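Packing and Dispatch Assistant (Part-time, Ongoing)
Bronden Seed Library, Edusholm

Applications close 18/03/2025

About the organisation

The Bronden Seed Library was founded in 1918 to preserve and distribute vegetable, herb and grain seed suited to cool districts. It is a not-for-profit body and holds 978 named varieties. Members, schools and community gardens receive seed by post twice a year, in autumn and in spring.

The position

The Library seeks a Packing and Dispatch Assistant for its Edusholm premises. The position is part-time at 20 hours per week, with additional hours offered during the spring mailing in October, when almost 2000 orders leave the building. The successful applicant will report to the Operations Manager, Nassoro Wanyama.

Duties

Weigh, fill and label seed packets in accordance with the catalogue
Assemble member orders and check them against the packing slip
Prepare cartons for collection by the carrier
Record stock movements and report low holdings
Keep the cool room and drying room clean and in good order
Assist with germination testing as directed

Selection criteria

Applicants must be able to demonstrate:

Accuracy in repetitive work
Legible handwriting and basic computer skills
The ability to lift cartons safely and to stand for extended periods
A willingness to follow quarantine and hygiene procedures

Experience in a nursery, warehouse or mail room is desirable. Knowledge of plant names is an advantage, but training will be provided. 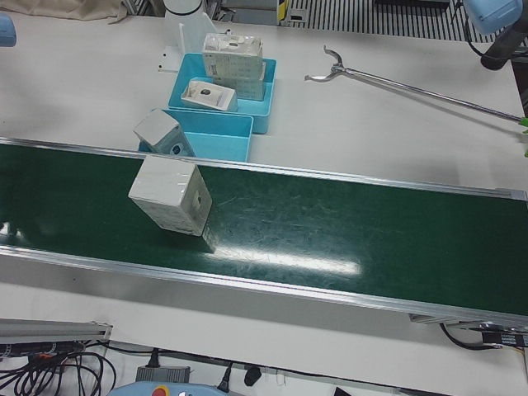
Conditions of employment

The position is subject to a probationary period of six months. Hours are worked between 8 am and 4 pm and may be arranged to suit school or carer responsibilities. Protective clothing is supplied. Parking is available at the Rolby Street entrance, and the building is fully accessible on the ground floor.

How to apply

Applicants should submit a current résumé, the names of two referees and a statement of no more than 500 words addressing the selection criteria. Applications may be left at the front office or posted to the Operations Manager, Bronden Seed Library, Lindqvist Building, Rolby Street, Edusholm. Late applications will not be accepted.

Enquiries about the position may be directed to Nassoro Wanyama through the front office during business hours.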